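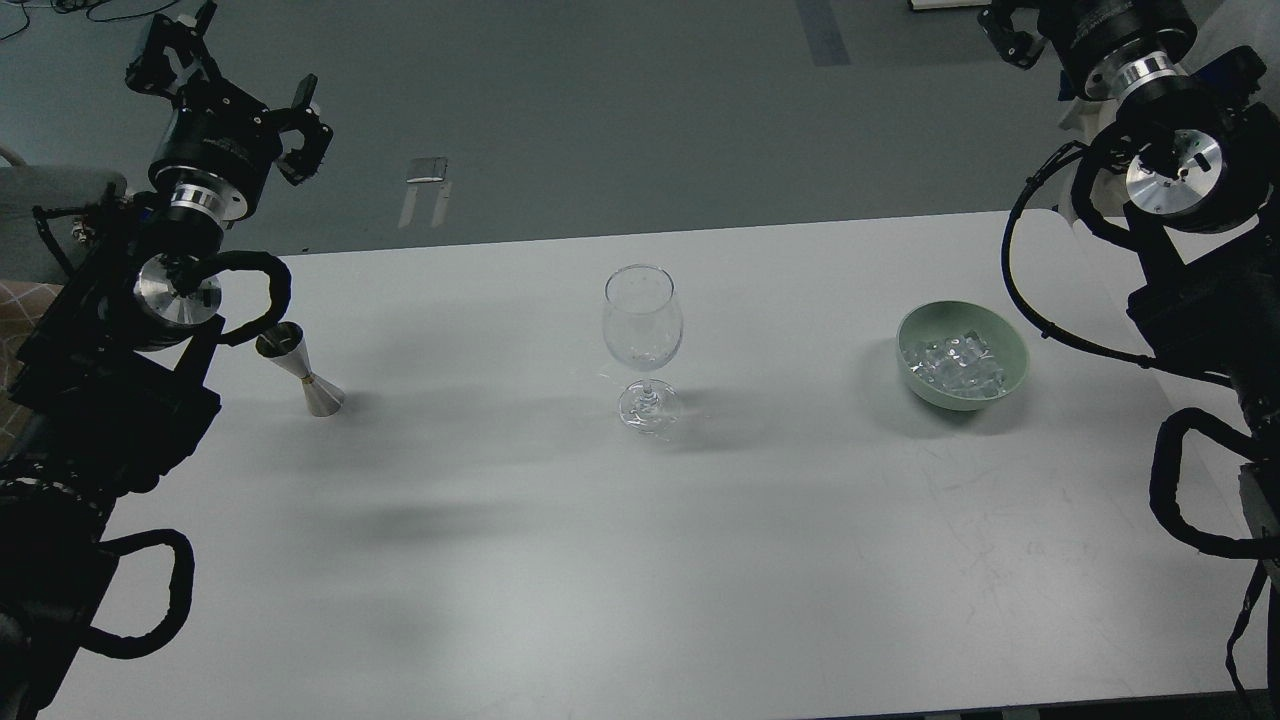

In Defense of the Small Metal Cup

Jul 28, 2018

I own 2 jiggers and trust one of them. The other came in a gift box with a muddler and a tiny strainer, and I keep it the way you keep a spare key to a house you no longer live in.

My position, which has cost me invitations, is that people who make drinks at home should measure. I don't mean they should measure when they're learning, or when the boss comes over. I mean every time, including the third round, when the arguments against it get louder and less grammatical.

The case for the free pour is mostly a case about looking good. My friend Walter Pacheco pours from the shoulder, eyes on his guests, counting under his breath. It's a lovely thing to watch. The drink that comes out of it in April is not the drink that comes out of it in July, and on one occasion I'm fairly sure it was paint thinner with a lemon in it. When I brought this up he told me that cooking is an art too. Walter also bakes bread with a scale, so I let that one sit.

What I like about a double jigger is how little it asks. Two cones, stuck together at the pointy ends. Big side, small side. You flip it over and you have a different tool, and that is the whole instruction manual. I've had phones that needed 871 updates to become slightly worse, and this thing has gone through none. 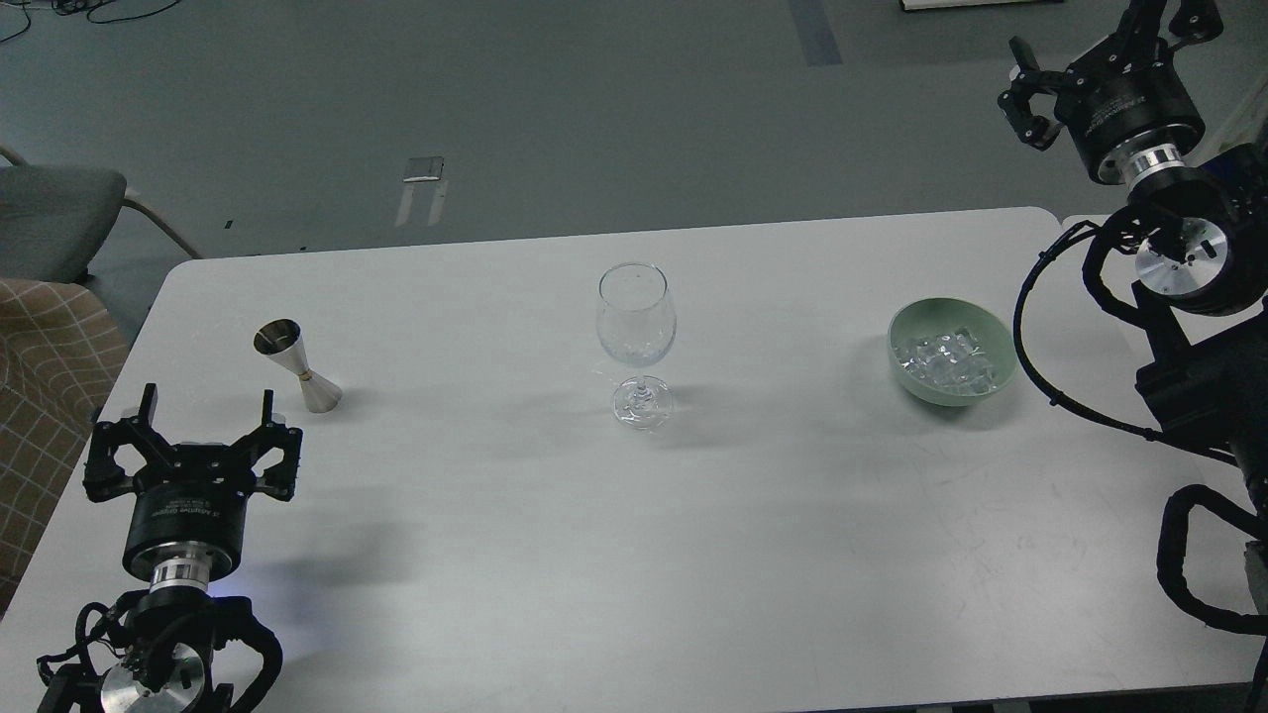
It also has a waist, and I think the waist is underrated. You hold it there, between two fingers, and suddenly you have the posture of someone who knows what they're doing. Half of home bartending is posture. The other half is ice.

About ice I will be brief, as I've been asked to be by my family. Put it in a bowl. Do not serve it out of the bag, and do not bring the tray to the table and twist it over people's glasses like you're wringing a chicken. A bowl of ice looks like hospitality. A bag of ice looks like a sports injury. Nelly Mamani, who lives across the hall from me, keeps hers in an insulated bucket with a lid and tongs, and I admire it, but the lid is always on and everyone is too polite to lift it, so we all drink our spritzes warm. With a bowl you can see the ice. You can take some.

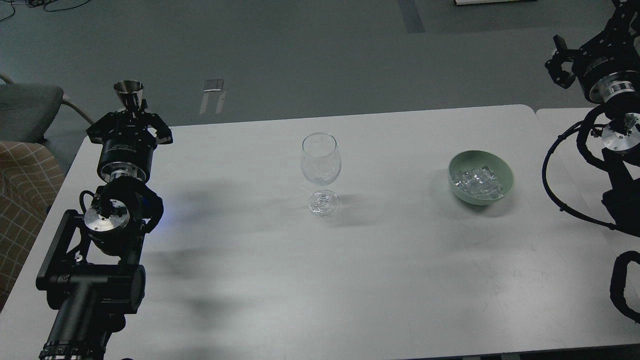

Glass in the middle, ice to the right.

Now the glass, where I expect letters. I think a plain wine glass is the only glass most homes need. My cousin Yesenia Paucar has a cabinet with a shelf for coupes, a shelf for highballs, and a shelf for something called a Nick and Nora that holds one good swallow. When you visit, there's a pause while she works out which glass your drink deserves, and the pause is sometimes longer than the drink. A wine glass takes wine, obviously. It also takes a spritz, a gin and tonic, water for the person driving, and, at my house last winter, a poached egg. It gives ice somewhere to go. The stem keeps your hot hand off things. If you drop one you're sad for as long as it takes to find the dustpan.

So there's my whole bar: something to measure with, something to drink from, and something full of ice. Three things on a table. You will notice there's still a lot of table left, and the temptation is to fill it. Resist for as long as you can. I once let a man talk me into a smoke gun and I've smelled like a campfire at two funerals. 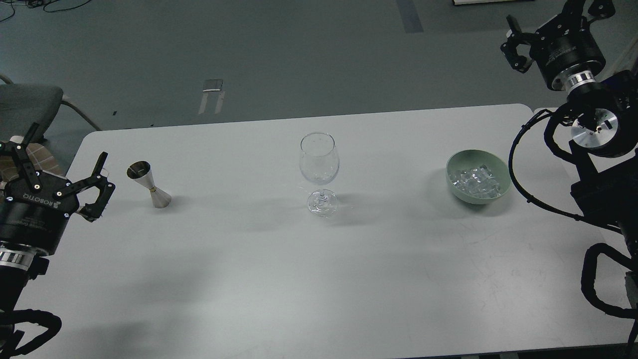

Jigger, glass, bowl. The full inventory.

I'll grant the other side one point. Measuring is slow, and it can look stingy. There is a moment when you level off the cup in front of a guest and they watch you do it, and you can see them wondering whether they'll be billed. My answer is to fill the big side, tip it in, and then do it again if they seem like the sort of person who'd want that. A generous drink can be measured too. It just gets measured twice.

Walter read a draft of this and says I've been unfair about the paint thinner. He says it was grapefruit. He's coming over Saturday-ish, whenever he gets off work, and I've agreed to let him pour one round his way while I pour one mine, and Yesenia is going to judge, assuming we can agree on the glasses.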